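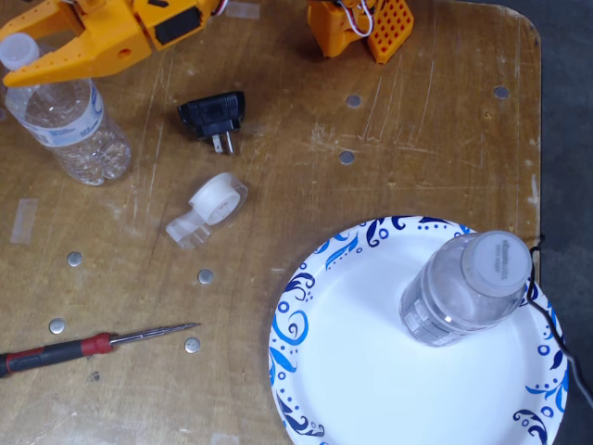
Progress Report to the Piltimetti Fund
Table Clearing by Robot Arm at Prerent
Prepared by Zamfira Chiriac, project lead
January 8, 2022

Where we are

We are eight months into the grant and I am very happy with where the work has landed. When we applied, Prerent wanted to know if a small, low-cost robot arm could take over part of the sorting that happens after every event we supply. Our crews bring back crates of mixed things: bottles, plates, adapters, tape, hand tools, the odd coin. All of it gets tipped onto a table and sorted by hand, usually late at night by people who have already been on their feet since the afternoon. The arm now works on that same kind of mess every day at the Stanley depot, and our crew there has a real say in what it does next.

The grant paid for two arms. One is in daily use at Stanley. The other went to the Marinescu depot in September and is being set up now, a little behind schedule (more on that under Delays).

What the arm does today

It picks up plastic bottles and moves them to the recycling side of the table. That sounds modest written down, but bottles are by far the most common thing in our return crates, and taking them out first makes the rest of the job much quicker for a person. We decided early on to get one kind of object right before adding another, and I would make the same choice again.

Our trainers are sorting room staff. They lay out the table, run the arm through the moves, and mark each run as good or bad. We had planned to bring in an outside technician for this and dropped the idea after the first month, when it became clear that the crew knew far more about what comes out of a crate than any of us in the office. The money set aside for the technician now pays for trainer hours. Your program office approved the change, thank you! 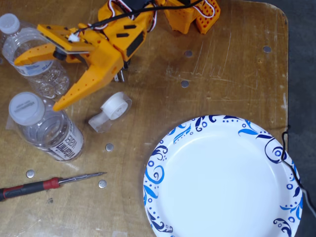
Choosing what goes on the table has turned into a skill of its own, and the crew is getting very good at it. The early layouts were too tidy. A single bottle in the middle of a clean board is a nice way to start, but our crates never look like that, so the trainers began building harder ones. Now the bottles lie on their sides at a slant, with a screwdriver and small metal discs left close by and a patterned paper plate taking up a good part of the table. Clear plastic is the tough part. The wood grain shows straight through the bottles, and that makes it hard for the camera software to tell where the bottle ends and the table begins. Loose bits go in as well, such as a cap still attached to a small piece of clear plastic. The trainers asked for those, and they were right to. Whenever the arm handles a layout well, somebody on the crew goes off to think up a worse one, and you can hear the cheerful arguing about it from the loading dock.

Gripper changes

The jaws are 3D-printed, so we can try a new shape for very little money. The first set closed too bluntly and pushed a bottle away before getting hold of it. The present set is longer and narrower toward the tip and does much better at the neck of a bottle. It does less well with flat items. Plates are still beyond us, and so are coins and anything else that lies flush against the wood.

We also learned to check the screws on the gripper at the start of each shift. They work loose. A screwdriver and five quiet minutes take care of it, and the opening shift has added this to its checklist without any prompting from me.

What has changed for the crew

This is the part I most wanted to write. Prerent has 38 people across the depots whose work includes sorting, and I have talked with every one of them since the project began. The first conversations were not easy. People asked if their hours would be cut, and I could only tell them what management had put in writing: no one loses hours because of the arm during the grant period, and any change after that will be discussed with the crew first. That letter is still pinned up in the sorting room at Stanley. I would ask any other employer trying this to write theirs before the machine arrives.

The mood is different now. The late sorting shift ends earlier on most event nights, and the crew is paid for the full shift as agreed. Several people have moved some of their hours to training the arm, which is seated work and has been a great help to those with sore backs or wrists. Training hours are paid at a higher rate, and the sign-up sheet fills quickly.

There are complaints too, and they are fair ones. The arm is slow. A person waiting for it to finish a bottle gets impatient and wants to reach in, so we have marked a line on the floor and made a firm rule that the arm is paused before any hand goes over the table. Some of the older crew members miss working side by side at the long table and find the new setup quieter than they like. We have started running the arm during the first part of the shift only, and the rest of the sorting is done together as before. People seem to like this, and I plan to keep it.

Delays

Marinescu is late for dull reasons. The room we were promised had poor light and the only outlets were on the wrong wall. Rewiring is finished and the table is in place, but the trainers there have had little practice so far. Trainers from Stanley will spend time with them through the winter, and we are paying travel for this out of the existing budget.

Spending

We are within budget overall. Trainer wages are higher than first planned and outside services are lower by the same amount. Printing material and spare servos cost less than expected. The full table of costs goes to your accounts office separately, in the format they sent us.

Next steps

Work on plates starts this quarter. The crew has already sketched a jaw with a thin lower lip that could slide under a rim, and the first print is waiting to be fitted. We will also bring Marinescu up to daily running and repeat the talks with staff at both depots, with the results included in the next report.

You would be very welcome to visit Stanley. Come in the late afternoon if you can, when the training crew is in, and bring something awkward from your desk for them to put on the table.

Zamfira Chiriac
Prerent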